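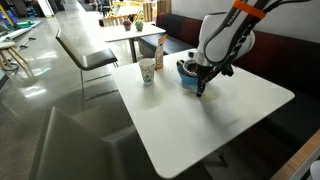 *靠墙的那一桌，蓝碗、纸杯和纸盒。*

Melur Ginting 下午四点进店，先看见桌上的棕色颗粒。颗粒从蓝碗旁边散开，细的一直散到纸杯那边，白桌面上还有一片淡黄的印子。她把钥匙放进口袋，没有马上去拿抹布。

“谁弄的？”她朝后面喊。

Puspita 从后厨出来，手在围裙上擦着。“我。配方试到第三遍了。”

“试成了吗？”

“你自己尝。”

Melur 用指尖沾了几粒，放进嘴里。有点苦，后面带一点焦糖味，嚼起来沙沙响。她想了一会儿，说不像。

“哪里不像？”

“她那个没有这么苦。”

她说的是姑妈。Lumenta 这家店是姑妈开的，靠墙那排深棕色的长椅也是姑妈选的，当时所有人都说颜色太暗，姑妈说暗了才耐脏。店里有一样东西叫“碎”，菜单上只写这一个字，撒在热奶上面，客人要多少给多少。姑妈做碎从来不让人看，也不写下来。三月她中风，话说不清楚了，店由 Melur 接着开，菜单上的“碎”用一条白胶带盖住。到了四月，还是有人指着胶带问。

Puspita Sutanto 在后厨做了十三年，是离那个配方最近的人。她知道有麦子，有红糖，知道要用烤箱，烤的时候姑妈会把她支出去买东西。

“每次都买什么？”Melur 问过她。

“什么都有。灯泡，葱。有一次让我去买邮票，回来她也没有信要寄。”

现在两个人在桌边坐下。长椅很长，坐垫有些地方已经塌了，Melur 坐的是塌下去的那一块，肩膀比平时低。她把碗转过来，看里面剩下的。

“红糖放了多少？”

“四十三克。”

“为什么是四十三？”

Puspita 说，有一回姑妈忘了把秤关掉，她买葱回来，看见上面是这个数。她一直记着。可是秤上当时放的是什么，她不知道，碗已经拿走了。她先当是红糖，后来又觉得可能是黄油。第一遍按红糖做，第二遍按黄油做，第三遍两样都按四十三。

“那第三遍就是这个。”

“就是这个。”

Melur 又吃了几粒，这次吃得慢。她小时候放学来店里写作业，坐的也是这排长椅，姑妈给她一小撮碎，放在纸上，让她不要弄到本子里。她记得那味道，可是要她说，她只能说不苦。Puspita 说不苦不算线索，世界上不苦的东西太多了。

门开了，Arif Oei 进来，把一箱鸡蛋搁在柜台上。他给这条街上的几家店送货，送到 Lumenta 一般是最后一家，可以坐一会儿。他看见桌上的碗，伸手就抓。

“这是碎？又卖了？”

“没有。”Melur 说，“你觉得怎么样？”

Arif 嚼了嚼。“好吃。”

“像不像？”

“像什么？”

“像以前的。”

他又抓了一点，一边嚼一边看墙。“以前的咸一点。”他说。

Puspita 看着他。“咸？”

“有一点咸。我每次吃完都要喝水。你们不放盐的吗？”

Puspita 没有回答，起身去后厨，很快又出来，手里拿着盐罐，站在桌边不知道该放多少。Melur 让她不要往碗里放，做好的再撒盐，盐会浮在外面，不一样。Puspita 说试一下又不要钱，就捏了一小撮，单独在碟子里拌了几粒。三个人都尝了。

Arif 说近了。Puspita 说近了一点。Melur 没说话，再尝了一遍，然后把碟子推开。

“我给她带一点去。”她说。

“带哪一种？”

“两种都带。”

她拿了两只小袋子，没加盐的装一袋，加盐的装一袋，在加盐的那只上折了一个角。Arif 把鸡蛋的单子给她签，她签了，他说下个月鸡蛋要涨，她说知道了。他走的时候又抓了一把，Puspita 说了他一句。

疗养院离店两站路。姑妈坐在窗边，右手放在毯子下面。Melur 把椅子拉过去，先讲了店里的事，讲了鸡蛋，讲了长椅上又塌了一块，姑妈听着，眼睛看着她的包。

Melur 打开第一只袋子，倒了几粒在姑妈左手里。姑妈放进嘴里，嚼得很慢，然后摇头。

第二只袋子，折了角的。姑妈嚼了一会儿，停下来，又嚼。她没有摇头，也没有点头。她把手摊开，还要。

Melur 又给她倒了一点。姑妈这次没有吃，用拇指把颗粒在手心里碾开，低头看。有些碾得动，有些碾不动。她把碾不动的一粒一粒挑出来，放在毯子上，然后用手指敲了敲毯子，看着 Melur。

“太硬？”

姑妈敲了一下。

“烤久了？”

又敲了一下。她张嘴说了一个字，Melur 没听懂，请她再说一遍。第二遍听起来像“早”，也可能像“少”。Melur 两个都问了，姑妈闭上眼睛，有些不耐烦，后来护士端晚饭来了。

回到店里已经七点多。Puspita 还没走，正坐在长椅上看手机。Melur 把外套挂起来，说烤久了，要早一点拿出来，也可能是火要小一点，火少一点。

“到底哪个？”

“她说了，我没听清。”

“盐呢？”

“盐她没摇头。”

Puspita 点点头，去后厨开烤箱。Melur 找来一块湿抹布擦桌子。颗粒好擦，用手一拢就进了手心，那片淡黄的印子擦了几遍，淡了，还在。她换了一面再擦。

后厨里 Puspita 在问，红糖还是四十三吗。

“先四十三。”Melur 说，“盐和进去一起烤。”

“那黄油呢？”

Melur 想了想，说黄油减一点，然后听见秤被打开的声音。过了一会儿，Puspita 探出头来，让她去街角买一包纸巾。

“后面柜子里不是还有？”

“我知道。”Puspita 说，“你去买。”

Melur 把抹布放下，拿了零钱，出门去了。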